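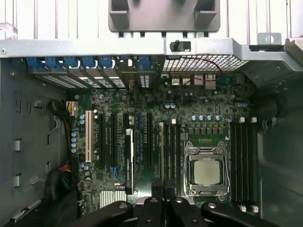
The inside of the old tower

Well, the big grey elephant of the back bedroom is finally open! I've been promising a look inside since August, when I bought it from a clear-out at Orkia for £89 and carried it home on the bus with a bungee cord round its middle (never again, my arms were like string for days). It spent its working life at Haberkorn doing drawings for the kitchen people, then it sat under a desk, and then it sat under my desk. I did ask what was wrong with it and the answer was a shrug.

I'm no engineer. I can swap a hard drive and I can lose a screw, and that's my CV. But I do love a proper workstation case, the sort where somebody sat down and thought about how a person's hands would get in there. So, a few pictures from the bench and a bit of chatter to go with them.

The slot end

My favourite bit, this. Blue plastic clips hold down the expansion slot covers along the back, and the covers themselves are vented. I like that the bits you're meant to touch are coloured. There's also a mix of slots on the board, from one long white PCI one, which made me go all soft and nostalgic, to several of the newer PCIe kind. My first sound card went in a white slot just like it and never once worked with headphones plugged in.

The stacked USB ports and the pair of network sockets are up at that end as well, next to the honeycomb vent. I've only the one network cable in the house, so the second socket is pure luxury.

The processor

If you've not seen one of these before, the chip is held in its socket by a metal frame with a lever, and the silver square is the lid of the processor, the heat spreader. On this sort of board you let the lever go, swing the frame up and lift the chip straight out by its edges. The first time I did it on any machine I held my breath so long I had to sit down! The cooler goes on top with a blob of paste in between, and the old paste is a pain to shift if it's been there for years. I use coffee filters and the strong cleaning alcohol, and I keep the biscuits in another room.
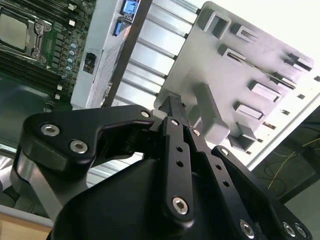
Gerd Buschmann wrote to tell me off about the paste. He says a blob the size of a pea is plenty on these older chips, that I always use twice that, and that anyone who spreads it with a bank card deserves whatever temperatures they get. He'd also leave the lever well alone unless there's a new chip ready to go in, as the pins in the socket bend if you so much as look at them. Fair points, Gerd, though I'm keeping the bank card.

Sockets and memory

The other thing I wanted to show you is how much room there is for memory. Long black slots on both sides of the socket, with little white latches on the ends - whoever ordered this machine was expecting to fill it. The socket has its white protective cover in, and I'm a bit of a nag about those covers. Keep them! Put them in an envelope with the date on! I threw one away years ago and ended up cutting a bit of yoghurt pot to fit, and I still feel bad about it.

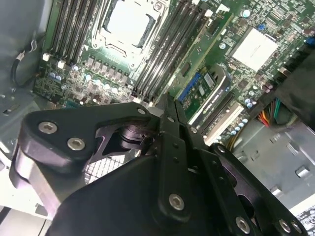
Memory for these is cheap if you're patient. Thirumalai Iyengar put me on to a seller in Brosel who tests every stick and sends them in egg boxes, and I've a batch on order for £12 including the post. They need to go in as matched pairs, and the right slots to start with are usually printed on a sticker inside the side panel. My sticker has gone. I found the manual on the Plelari forum in the end, a scan with a coffee ring on page 84 that covers exactly the diagram I was after. Typical.

Still to do: a new battery for the clock, a good go at the cables with some hook-and-loop ties, and a decision about the drives. I've got two spares in a drawer and no memory at all of what's on them, so that's an evening gone before I've even started. I also want to know how loud it is. Thirumalai had the same model at work and says you could hear it from the car park, which I've decided not to mention to the people downstairs.

More pictures when the egg box arrives.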